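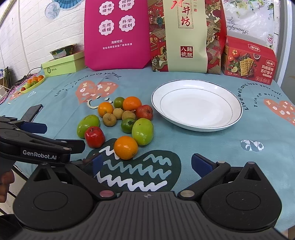
Brarno has tracked down the fault that shut off its handheld gripper line in February, and the fix is a great little piece of detective work! The grippers would lose their force reading partway through a grasp, and the fingers kept closing as if nothing was there. On a steel part you might never notice. On fruit you notice right away, and a mixed pile like this one, with oranges, apples and longans all sitting together next to a plate, asks for a different squeeze almost every time. Two testers at the company's Dodport site also got pinched fingers, neither of them badly, and that was enough for Brarno to stop all work with the tool the same day.

The trouble was in a tiny connector behind the finger joint, supplied by Tomura. After a lot of opening and closing it could work loose for an instant, too short a time for the old software to flag. Engineers at Van Rooij, the outside lab called in to help, caught it by running 16 grippers day and night on a test bench and logging every dropout. What a satisfying thing to finally see on a chart!

The repaired version has a locking connector, and new software opens the fingers as soon as the reading goes missing. Brarno is swapping the part free of charge in all 175 units it has shipped. Owners should leave theirs switched off until the new part is in, and can book a swap through the Dodport service desk.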